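Support > Student Teams > Hand-held gripper > Ticket 3976

Status: open, waiting for team
Project: Trastix (table clearing, student project)
Subject: Right finger is late when closing on light objects

First message, Thursday, 16:40

Hello. We are the Trastix team from the Wongate robotics club. We record with the hand-held gripper for our table clearing task. Since the last session the right finger closes later than the left one. With a milk carton it is still possible to grip, but with thin wrappers the left finger pushes the object away before the right finger arrives. We recorded 45 attempts and in 2 of them the values of the finger opening were also missing.

We did not change the software. We only took off the pads and put them back after cleaning. The table was set with snack wrappers, foil pieces and the carton lying on its side, the same kind of objects as in our task list.

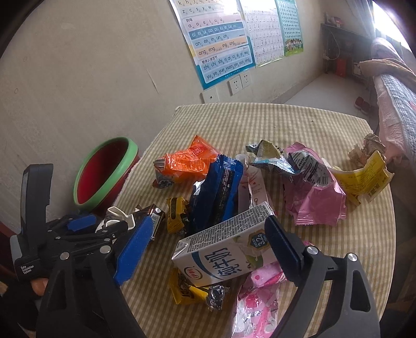
Step 1. Check the pads

Please compare the thickness of the two pads. In your picture the left one is blue and the right one is dark navy, so maybe they are from different sets. Use two pads from one set and press them flat.

Step 2. Check the screws

Open and close the fingers slowly by hand. If one joint feels stiff, loosen its screw a quarter turn and try again. Do not remove the screw.

Step 3. Check the cable and record again

Push the data cable in until it clicks. Then make 40 short closings with nothing between the fingers and send us the log.

Reply from team

Steps 1 and 2 are done. One screw on the right side was too tight. Now the fingers meet better, but we still must do step 3. We will send the log after the next club day.

Hider Support Desk | Contact | Back to top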